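Section 3: Jaw-Width Fault During Cloth Handling Sessions
Prepared by Deisy Valderrama and Lucero Flores

3.1 Background

The Bralel dataset pairs wrist-view video with a jaw-width reading, so that a policy trained on hand-held demonstrations can later command the jaw on the Jolach arm. The hand-held unit has no motor. The operator works the trigger, the linkages bring the two fingers together, and a magnetic encoder at the left pivot reports the opening. Everything downstream assumes that this reading is correct.

Cloth tasks were recorded in a furnished home, with the washing machine and the dining table as the two work areas. The operator picked up a cloth at the machine, carried it to the table and laid it down in a rough fold. Recording ran through most of October.

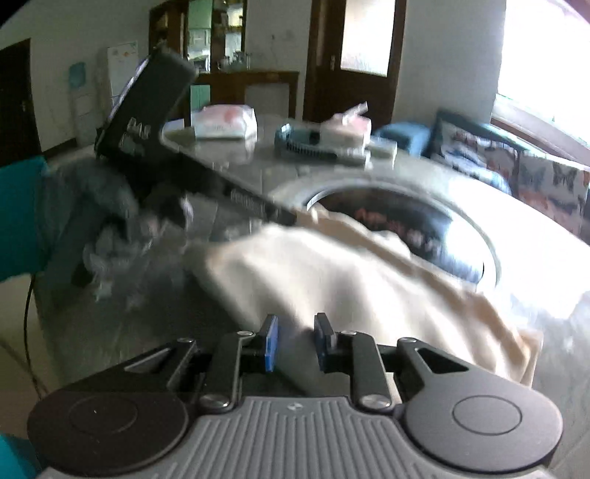 Figure 3.1. Gripper open over the top of the washing machine, with the cream cloth partly in the drum opening.

3.2 Symptom

The fault was noticed during replay. In 34 episodes the Jolach arm approached the cloth correctly, closed, lifted, and left the cloth behind. Video from the same episodes showed the operator holding the fabric without difficulty. The recorded jaw width at the moment of grasp was larger than the thickness of the folded cloth, which is physically impossible for a successful lift.

Plotting the fully closed reading against time showed a slow rise over each session. It returned to the correct value whenever the unit was power cycled, since the startup routine re-zeroes the encoder against the closed stop. Short sessions were therefore hardly affected, and our acceptance test, which lasts only a few minutes, passed every time.

3.3 Diagnosis

We first suspected the finger pads. Compression of the pad material would change the closed position, but it would make the reading smaller, and the drift had the opposite sign. Pad thickness measured with calipers had not changed.

The second candidate was the encoder supply. Logged voltage was steady through the affected sessions and this was ruled out.

The cause was the magnet carrier on the left pivot. It is a press fit on the shaft, and the replacement carrier from Liew had a bore slightly over tolerance. Each hard closure rotated the carrier a small amount relative to the shaft – too little to see, but always in the same direction. A bench rig cycled the jaw 1000 times and reproduced the drift. With the carrier bonded to the shaft, the same test gave no measurable change.

Cloth made the problem worse. Operators squeeze harder on soft material than on rigid objects, because there is no clear contact point to stop at.
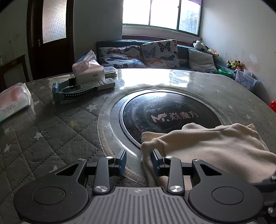
The dining table raised a separate safety matter. It has a round cooktop set into the middle, and the natural place to lay a cloth overlaps the glass. Our original risk assessment listed pinch points and trip hazards but no heat source. It was amended to require that the cooktop be unplugged before any fabric is brought to the table, and the operator now confirms this aloud at the start of each recording. No incident occurred.

3.4 Corrective action

Both hand-held units were refitted with bonded carriers. The Zavville logging software now prompts for a full closure at the beginning and end of every episode, and rejects the episode if the two readings disagree by more than the set threshold. The 34 affected episodes were removed from the training split. We attempted to correct them by linear interpolation between closures, but the slip occurs in steps and the residual error was still too large for thin cloth.

3.5 Remaining issues

The right linkage has no encoder, so any asymmetry between the fingers is still unobserved. Adhesive life under repeated loading is also unknown, and the bench test should be repeated at the end of the next recording block.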